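Cullari Girls' Basketball — progress report to the Sastex Community Sport Fund
Covering the autumn and spring terms, up to the end of May

Dear all,

We have had a cracking year and I'm really pleased to be able to tell you about it. When you agreed to back us we had one under-14 side, a borrowed hall and a set of kit older than most of the players. We now run three sides (under-12, under-14 and under-16) and a beginners' hour that starts at 5.30 and is noisy from the first minute!

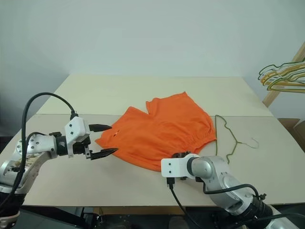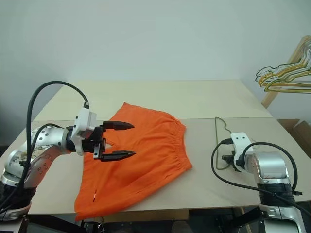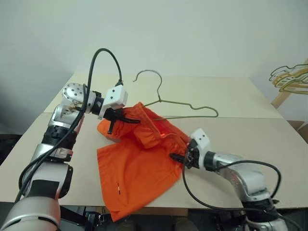 Seo-ah Myung told me after the last home game that the under-14s had stopped looking to the bench every time they lost the ball, and that this pleased her more than the result did. I'd agree with that, although the result was pretty good too. We beat Kong by four points after being nine down at the break, with a full-court press we had only been practising for a fortnight.

Results

The under-14s finished second in the league, losing twice to Cloline and to no one else. Cloline are tall and very well drilled, and in the second meeting we were level going into the last quarter before fouls caught up with us. The under-16s had a harder time. They won five and lost seven, mostly with eight players, and two of those were moved up from the younger side. The under-12s don't keep a table but they played in both festivals and came home wanting to know when the next one was.

Numbers

Attendances across all sessions came to 3019. The beginners' hour can take up to 100 girls over a term and we were close to that in the spring — much closer than I expected when I filled in the form.

Money

Hall hire took £800, which covers both terms and the extra evening we added before the Cloline game. We spent £700 on referees, table officials and league entry. The travel line is underspent, as three away fixtures were moved to our end of the county. With your agreement I'd like to put what is left towards a second pair of lower hoops for the under-12s.

Still to do

The level one coaching course was full, so our two oldest players are booked on the next one. The scoreboard still sticks on the away side and needs looking at. We also haven't found a good time for the under-16s, who are sharing a court with badminton until 7.15 and get going late. I have asked the hall for a later slot and am waiting to hear.

Come and watch if you can. The under-14s have a friendly against Kong coming up and they are already talking about it — so are the parents.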